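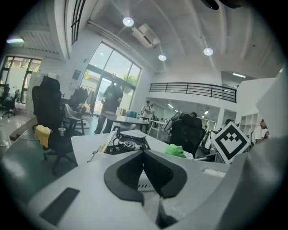
*Hornillo de gas portátil sobre una mesa blanca.*

Muestrario de telas y papeles pintados de Nutholm, versión 2. Sustituye al listado que se repartía en la tienda de Rumton.

## Contenido

- `telas.csv`: 277 referencias de cortina, visillo y tapicería
- `papeles.csv`: 126 referencias de papel pintado
- `rieles.csv`: 48 modelos de riel y barra, con sus soportes

## Campos

| Campo | Significado |
|---|---|
| `ref` | código del proveedor |
| `ancho_cm` | ancho útil, sin orillo |
| `rapport_cm` | repetición vertical del dibujo; 0 en los lisos |
| `coleccion` | Moges o Bomari |
| `forro` | s / n |

Separador: punto y coma. Decimales con coma. Codificación ISO-8859-1.

## Notas

Los anchos de Bomari vienen en pulgadas en el catálogo original y se han pasado a centímetros - el redondeo es al medio centímetro. Los precios no se incluyen. En Moges faltan los rapports de los terciopelos; se completarán en octubre.

Para calcular metraje, sumar un rapport por cada paño a partir del segundo.

Última revisión: 2006-06-28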